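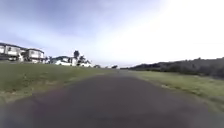
Romain Gaillard has argued that a robot on a shared path ought to behave like a guest in somebody else's hallway, and the remark has stuck to the Parna path code ever since. The code is a set of good-practice rules for small wheeled robots that travel on paths also used by people walking, cycling or pushing strollers. It grew out of trials by the firm Delorme and was first published in October, in a version that even its friends found rather hard to read. The present text, dated 2023-01-24, is shorter and a good deal kinder to the newcomer.

Speed and distance

The heart of the code is its speed rule, which most operators know by memory. A robot may travel at up to 9 kilometers per hour on an open stretch with a clear view ahead, and must drop to walking pace whenever a person comes within 60 feet. It keeps to the right, gives way to everyone, and never passes on a bend. Anyone who has been startled by something rolling up quietly from behind will see the sense in the further rule that it must sound a soft tone before passing!

Edges and surfaces

Paths without curbs get a section of their own, and a fairly lovingly written one. Grass creeps in, weeds lean over, and the border a robot followed in spring may have wandered by fall. The code therefore asks operators to check a stored route against the real ground before each season, and forbids using the grass line as the only guide for steering.
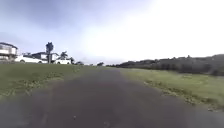

Uncurbed asphalt path with grass on both sides.

Records

Operators keep a log of every run, with stops and manual takeovers noted in plain words. Sylvain Texier wanted logs held for two years; the Palik revision settled on 800 days, which pleased him well enough. Clostell, a later adopter, also publishes a summary of its stops.

See also: Delivery robot; Right of way; Shared-use path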